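Rozīte gets new fingers

I said back in December that I'd leave Rozīte alone for a while, and I did try. But Gunārs Org dropped by the workshop at Brakgate with a bag of offcuts and an opinion (he always has an opinion!) and before the kettle had boiled we were redrawing her fingers on the back of an envelope.

Rozīte is the hand-held gripper I've been fiddling with, for those who are new. The old fingers were fine with blocks and hopeless with anything round. A bottle would slowly turn, then lean, then off it went. So the new pair is white, flat and angled, with two little holes in each for the screws, and dark pads down the inside edges to give a bit of grip. They took 3 goes at the printer, mostly my fault, as I'd measured the holes in poor light and was too stubborn to check.

I brought her home to try on the windowsill, where the light is kinder and I can have the casements open.
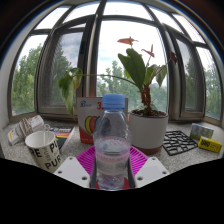 Gunārs would like softer pads – he says mine will go shiny by next summer – and he may well be right. I'm keeping these until they do. What I'd really love is a gentler closing action, so I can move on to paper cups, and I've got a spring in mind from an old lamp that's been sitting in my odds and ends drawer for years.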